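Ticket 645 – gear meshing task, pinion won't seat
Opened by: Renu Tiwari
Priority: normal (was high)
Product: Cudine cell, Flutby task script
Status: open, waiting on customer

Summary: we want to know if the arm can take over the planet gear kitting from the bench. Right now a person does it, takes them no time at all. Arm gets most of the way then stalls at the mesh step and throws "insert timeout". Need a yes or no for the shop before we buy more hours.

What I tried so far
– re-taught the approach pose. No change.
– dropped speed to half. Stalls later, same error.
– raised the timeout to 3000 ms. Just waits longer and then fails.
– swapped pads left to right. Nothing.

Pick is fine, I have no complaints about the pick. It's everything after. A person wiggles the gear a hair and the teeth drop in, they don't even look. The script has no wiggle. 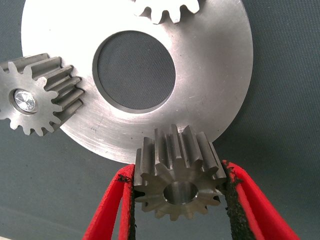 Pinion in the grip at the plate rim, bore facing out.

Grip is on the teeth, not through the bore. Is that right?? The manual has both. Santosh thinks holding on the teeth kills any chance of the gear turning to find its mesh, and I tend to agree, but the bore grip needs different fingers and we dont have them. Pad material is also shedding a bit, little black bits at the edges. Doubt it's the cause but logging it.

Update 2 Feb 2022
Ran it again with Shivam Sandhu's spiral search turned on. 8 tries, 5 seated. Better than January by a lot. The fails all stop at the same spot in the search, arm just quits and reports lost connection. So maybe two problems and I've been chasing them as one.

Checked the network side next. Went under the table, traced what I could. Silver box on the floor has black cables in both ends, and the red light is lit on the left side of the black machine, near where a cable goes in. Don't know if red is normal for that unit, can't find it in the docs. Can somebody confirm. Did not unplug anything.
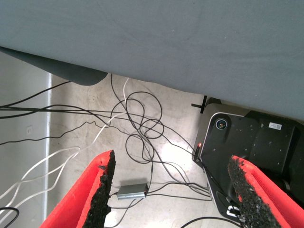

Girish Chaturvedi replied that a dropped link and a bad mesh look the same in the log, so get the link stable first and only then judge the search. He also wants it on record that 5 good ones is no reason to tell the shop yes. Gears on a bench are the easy end, in his view, and he would sooner trust a machine to sweep the floor than to assemble anything with backlash in it.

Fair. Next steps, mine:
– reseat cables with power off, rerun same script
– log force during the search, send teh file here
– ask Kashyap for a price on bore fingers

Leaving the person on the bench for now. Will not close this one until the link question is answered.

Related tickets
Flutby: spiral search ends early
Cudine: status light colors, where documented?
Replacement grip pads, ordering
Drallari: can the arm fold shop towels (closed, no)

Contact support | © 2022 Drallari | Back to top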